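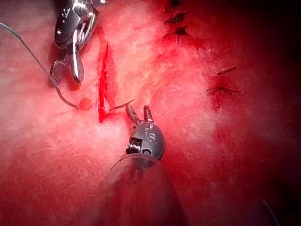 Tihomir thinks a bead on the end of the thread is cheating. You ought to be able to tie a proper knot first, he reckons, and only then let yourself off it.

amra_s
Replying to Tihomir: I don't agree at all! I did knots for two months on the Jeritz pads and all I learned was how to swear quietly. With a stopper on the tail you can get on with the bit that matters, which is the angle of the needle going in (and coming out, in my case usually somewhere daft).

Babatunde O
Depends what you're practising, surely. For a short straight cut like that one I'd want the bites even on both sides before I worried about knots. I go in too shallow on the far edge every single time.

Tihomir K
Fine, but the bead takes all the strain for you. Pull that hard on a real knot and you'd know about it.

dragica.stan
Can I ask a boring one? How much tail are people leaving? I keep mine long and then it wanders under the jaws and I grab it by mistake.

amra_s
Park it off to the left and leave it alone, Dragica. And hold the needle further back than feels right, that sorted me out more than anything.

Babatunde O
Further back? I was taught two thirds along from the tip and I've stuck to it.

amra_s
Well, that is further back than where I had it, ha.

Tihomir K
Still doing my knots. Anyone got a spare Dranus pad they'd part with? Mine's in ribbons.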